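Luvholm sets equipment plan for kitchen robot, starts with simulation

Residents' service will test on the computer before any purchase is made

4 Sep 2021

The housing service Luvholm has decided how it will prepare the purchase of a robot arm for its shared kitchens. The plan was presented to the staff this week, and it puts most of the first year's work on the computer. No arm will be ordered before the second stage of the plan, which cannot begin earlier than May.

Luvholm runs three houses where older residents live in their own rooms and share a kitchen on each floor. In the morning the kitchens are busy, and the staff spend a large part of this time with small tasks: to put bread in the toaster, to move a carton from the shelf to the counter, to open and close cabinets for people who cannot reach them. The question for the service was if a robot arm could take over a part of this, and what it would cost to find out.

Ida Wiegand, who is responsible for equipment at Luvholm, wrote the plan. She said that the price of the arm was the easiest number to get, and that it helped her very little. "The supplier tells you the price in one minute," she said. "But he does not know how deep my counter is, and he does not know what stands on it. These things decide if the money is well spent."

For this reason the first stage is a simulation. The company Stavus has built a model kitchen in which an arm can be tried with the usual household appliances, and Luvholm pays for the use of it by the hour. The agreement covers 60 hours, and unused hours can be moved to the next stage.

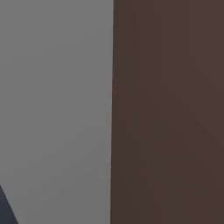
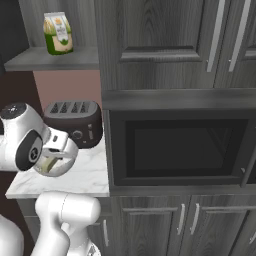
Simulated kitchen work, computer-rendered

The hours are divided between two kinds of work. The larger part is for reaching and handling near the back of the counter, where space is narrow and where the upper cabinets come down low. The smaller part is for views. Ms. Wiegand wants to know what a camera close to the gripper would see in each position, as the number of cameras has a direct effect on the budget. If one camera is enough, the service can save 400 euros for each kitchen. If a second one is needed, it has to be mounted on the wall, and then there is also the work of the electrician.

A further 2000 euros is reserved for changes to the first real kitchen. This money is meant for a stronger counter support, a separate power line and new handles on the lower cabinets. The staff asked if the handles are necessary, and the answer is still open. Long handles may be easier for a gripper, but some of the residents have complained in the past that their clothes get caught on them. The service will ask the residents on each floor before it decides.

Two suppliers have been invited to send an offer for the arm, Karpenko and Jedevden. Both offer a rental for the test period and a purchase afterward. The offers are not easy to compare. Karpenko includes training and one visit for maintenance, but charges separately for the gripper. Jedevden includes the gripper, and asks for a longer rental. Luvholm has sent the same list of questions to both firms — spare parts, cleaning, noise, insurance — and expects the answers in writing.

Cleaning was the point most discussed at the presentation. Kitchen staff wanted to know who wipes the arm after breakfast and what kind of product is allowed on it. The plan now contains a line for cleaning time, which was missing in the first version. It also says that the arm must be switched off whenever a resident is working at the counter, until the safety assessment is finished.

The jobs of the kitchen staff are not part of the plan, and the management stated that no position will be reduced during the test period. The time which is saved in the morning should go to the residents who need help with eating.

Staff members can read the full plan in the office of each house. Questions and remarks can be given to Ms. Wiegand directly or left in the box at the reception.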